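Notebook, bin cell, 2020-09-20
Entry by Daichi Mizuno. Sachiko H. and Mounir read this too, so add notes at the bottom.
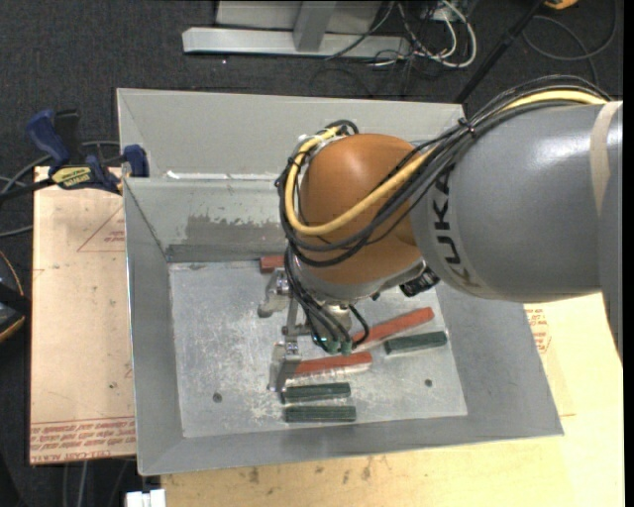

Hamada Works / Process Improvement Group / Shop Notebooks

Red and green blocks in the bin again today. Same KUKA arm, same two-finger gripper. I wanted a full shift's worth of picking before we talk to the packing people about how their jobs will be split.

Target for the shift was 700 picks. We got there with some time left, but I had to step in 16 times. Most of those were blocks that ended up close to a wall of the bin, where the fingers don't have room to get down beside them. Blocks lying out on the floor at an angle to each other are fine. Two side by side with a narrow gap are slower, and the program sometimes goes for one and then backs off.

Checked the clamp before the start and again at the break. It had not moved. Please leave it alone even if you need the bench for something else. If the bin shifts we have to teach the corners over, and that cost me most of a morning in January.

Hoses: I want somebody besides me to look at the run along the wrist. The yellow cable and the black bundle go the same way round, and when the wrist turns far over they pull on each other. Mounir thinks one more tie would help. I think it needs more slack first and then a tie. Not decided.

People side. Miyuki Hosoda came over from packing and stayed for a couple of hours. She has hand-sorted the Honis orders for 8 years and has opinions, which I wrote down as she gave them:

- She doesn't mind losing the bending over. Her shoulder is bad by the end of the week and so is everyone else's on that line.
- She does mind waiting. When the arm stops, the person next to it can't do anything useful until one of us comes. By hand she would have cleared the bin and gone on.
- She wants to be allowed to clear a stop herself. At present only Mounir and I have the sign-off.
- She asked who catches the bad parts. By hand they feel a chipped edge as they pick it up and toss the part aside. The arm picks it like any other.

The last one we had not planned for. The Brorance proposal has a line about inspection "as at present," but at present means Miyuki's fingers. If picking goes to the arm, inspection has to become a job with a place and a time of its own. Sachiko H. will raise it with the Hitach line people, who went through the same change before us.

On the sign-off, I agree with her. Clearing a stop is a short procedure: stop button, key out, move the block, key in, restart from the home position. We could train the whole packing line on it. Sachiko Mizuno in scheduling says she can free two people per shift for training if she hears early enough.

Nobody on the line has been told yet what happens to the second sorting position. Miyuki asked me and I said I didn't know, and I don't. That answer should come from the office before the cell goes on the floor.

To do:
Slack in the hose bundle, then run the wrist through its full turn by hand (me)
Write up the stop procedure on one page (Mounir)
Ask about chipped parts, how many per shift (Sachiko H.)
Try a shallower approach near the walls (me)

Added later, M. Shehata: one page is done, it's in the tray by the controller. I left the key step in bold. Miyuki read it through and wants the home position shown with a drawing, so I'll do one.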